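From the Robot Learning Corner
Jeltley Lab Newsletter

Those of you who stopped by the Ellside building in the spring will remember that our gripper had a bad habit. It could pick up a small block beautifully on the bench where it had been trained, and then somebody would put a different tablecloth down, or raise the blinds, and it would reach with great confidence for a spot where there was no block at all. Sandra Tindall called these "ghost grabs," and the name stuck. We have spent the months since then trying to cure them, and I am happy to say there is finally something worth telling you.

The idea behind the cure is an old one in our field, and it goes by the name of domain randomization. You train the robot in simulation, where practice costs next to nothing, and every time it starts a new attempt you repaint the world. Walls, floor, shelves and blocks all get fresh colors and patterns, the lamps move, and the shadows land somewhere new. After enough of this the network stops caring whether a surface is wood or white or spotted, and starts paying attention to the shapes, which are the part that carries over to the real bench.

What we wanted to find out was how far you can push it. Our first set of rooms, which Liam Pilkington put together over the winter, was quite tasteful (he would want me to mention that). Grays, browns, a nice soft blue. They were meant to look like places a robot might really work. The second set, which we have been calling Dukimach after the folder it lives in, makes no attempt at good taste whatsoever. Colors are drawn at random, textures go wherever they please, and the wide-angle lens on the wrist is modeled with a very strong bend, so that straight panels bow outward and the gripper itself blots out a good part of the view.

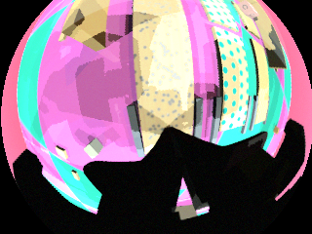
A simulated wrist view from the Dukimach set, with the gripper in black along the bottom and a pale gray-green cube resting tilted on the magenta.

I will admit that when Liam first sent a batch of these to the group, I had to look at them for quite a while before I found a block in every one. Jordan Dawber, who has better eyes than I do, pointed out that this was rather the point! If the policy can learn to find a small cube among dots and speckles and hard-edged shadows, then an ordinary table in ordinary daylight ought to feel like a rest.

So on to the test. We trained two copies of the same network, one on the tasteful rooms and one on Dukimach, giving each of them 1,307 rooms to practice in. Then we carried both over to the real bench and ran each one through 369 grasps, changing the tablecloth and the lighting on a schedule that Sandra drew up beforehand so that neither copy would get the easy days. The tasteful copy still made 90 ghost grabs. The Dukimach copy made eight. I had Jordan go back through the logs before I would believe it, and the numbers held.

There are some wrinkles, of course, and I would rather you heard them from me. The Dukimach copy learns slowly, and for the first stretch of training it looks as though it isn't learning anything, which is hard on the nerves. It is also a little timid in the last inch before it closes its fingers, and it will sometimes hover and back off from a block it has lined up perfectly well. Gwenaël Gautier thinks this comes from the lens bend, because the edges of the gripper and the edges of a nearby block get squeezed together out there at the rim. She is trying a version where the bend varies from room to room, the same way the colors do — my own money is on the shadows, but she has been right more often than I have this year.

We also ran a smaller trial that started with the tasteful rooms and brought in the strange ones bit by bit. It learned faster, and it did very nearly as well on the bench. With only one training run behind it I don't want to lean on that result, but we plan to repeat it in August when the cluster is quieter.

If you would like to try your own policy against the Dukimach rooms, Liam has set aside 817 of them that none of our networks has ever trained on, and he is glad to share them along with the settings file. Just send him a note. And do come by the bench on any afternoon if you want to watch the two copies side by side. Bring a tablecloth, the louder the better.

Colin Stockdale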